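Home | Journal | Issues | For authors | Contact
Halldóra Kragh — July
Category: Sport science, Baseball and softball

4. Pitching workload in the Grimetden amateur league

We followed the pitchers of three clubs, Arness, Sumari and Vogler, during one season. Each club gave us its scorebooks, and the coaches wrote down the number of warm-up throws before every inning. In total we obtained records for 300 innings. Innings that were stopped by rain were kept if at least 10 pitches had been thrown.

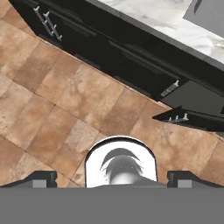 The warm-up throws are often missing from studies of amateur pitching, and in our material they were a large part of the total work. A relief pitcher who faced a single batter could throw 20 times before the game and only 5 times in it. The official count therefore says little about how tired his arm is. For distance and direction, the foul lines give a pitcher who looks in from the mound a line to follow. The coaches at Sumari used chalk lines in the bullpen for this purpose — the other two clubs did not.

Figure 3. Diagonal floor lines (computer rendering).

Changes of pitcher were most common at Vogler, where the coach preferred short outings. At Arness the starter usually stayed until the seventh inning. We did not find that one habit led to more walks than the other, but the weaker teams met Arness early in the season, and this may have helped its starters.
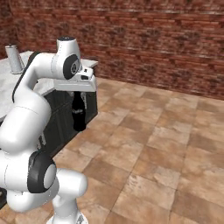
Should warm-up throws be added to the official pitch count? We think they should be written in a separate column, so that the old records can still be compared with the new ones.

A second column asks little of the scorer. In the Vogler books it was filled in with a pencil between innings, and the entries were complete except for two away games. For these games we used the notes of the opposing bench, and where the notes did not agree we took the lower number.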